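Robot Safety Standards and Good Practice on a Student Bench
Project report, robotics lab course

Summary

Our group was asked to take a bench task done by two humanoid arms and write the rules we would want in place before anyone else ran it. The task was papering a balloon, the kind of job where the material is thin and both hands have to work together. We read the lab handbook, the bench rules from the Stiresik teaching cell, and the parts of the international robot safety standards our library could get for us. Then we wrote our own rule sheet and tried to work by it. The project name was Clarunano.

Background

Industrial robot standards are mostly written with a fenced cell in mind. A person stays out, the robot moves, and a gate switch stops everything if the person comes in. Standards work on shared spaces looks more at contact, such as how hard and how fast a moving part may touch somebody. A student bench falls between these. The arms are light compared with a factory arm, but people reset the objects by hand many times an hour, so they reach into the work area far more often than a factory worker would.

The handbook had 18 bench rules. Several of them repeated each other, and two could not both be followed. One said the operator must keep a hand on the stop button at all times, and another said the operator must fill in the log during the run. We kept the first and moved the log to the end of each run.

The task

A blue balloon lies on a gray towel on the table. The arms take up a piece of thin white material between them, hold it by the corners and lay it over the balloon. The towel is part of the setup and is written into our rule sheet, since a balloon on a bare table rolls and the first reaction of most people is to reach out and catch it.

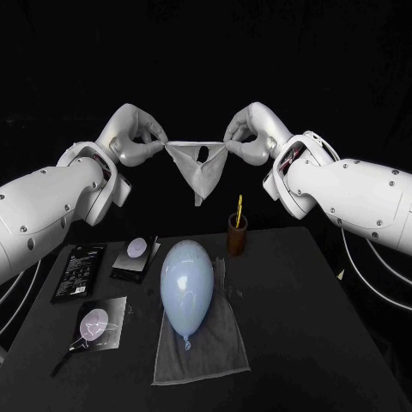
Rules we adopted

1. Hands stay outside the table edge while the arms are powered. To reset an object, the operator pauses the arms, calls it out, and waits for the second person to repeat the call.

2. Speed is limited to 200 millimeters per second at the hand for all bench work. The Illard arm manual allows more. We did not find a reason to use it with material this thin.

3. Two people at the bench for every run, one on the stop button and one watching the table. The second person may not be on a phone or a laptop.

4. Cables are checked before power-up. Each cable is followed by eye along its whole length, and any loop that an elbow could catch is moved and tied back.

5. Packaging and spare items go to the side of the table, away from the path of the hands. Anything pointed is kept clear of the balloon.

6. Anything that can burst counts as a noise hazard. People in the room are told before the run starts, and the operator wears eye protection.

Working by the rules

We planned 100 runs and kept a log sheet for each one. The rule that took the most getting used to was the call before a reset. It feels slow when the arms are already still, and we had to remind each other of it during the first hour. The cable check was easy to do but easy to rush. We ended up putting it on the log sheet as a box to tick.

Rule 2 led to the longest discussion in the group. A slow hand is safer for people, but a slow run also means a longer time with powered arms and a tired watcher. We changed the watcher after every 6 runs and left the limit where it was.

The close part of the task, when both hands pinch the covering just over the balloon, is also where a bystander is most likely to lean in for a better look. We put tape on the floor and asked visitors to stay behind it.
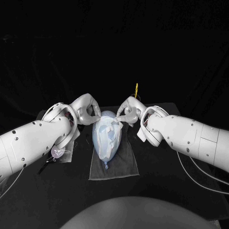 Dmytriv, reading our draft, wrote that the tape should not count as a safety measure at all: "Tape tells people where you would like them to stand. If you need them to stand there, put in something that stops the arms when they don't." We agree with this as far as a permanent cell goes. For a short project we kept the tape, but the final rule sheet lists it under housekeeping, and the watcher is told to call a stop when anyone crosses it.

Limits of this report

We did not measure contact force, so we cannot say that the bench meets any published limit. The speed limit is our own choice and has not been checked against a formal risk assessment. The rule sheet covers one task with soft objects. A group using tools or heavier parts would need to start again from the hazards and keep only the rules that still fit.

The rule sheet and a blank log page are in the appendix.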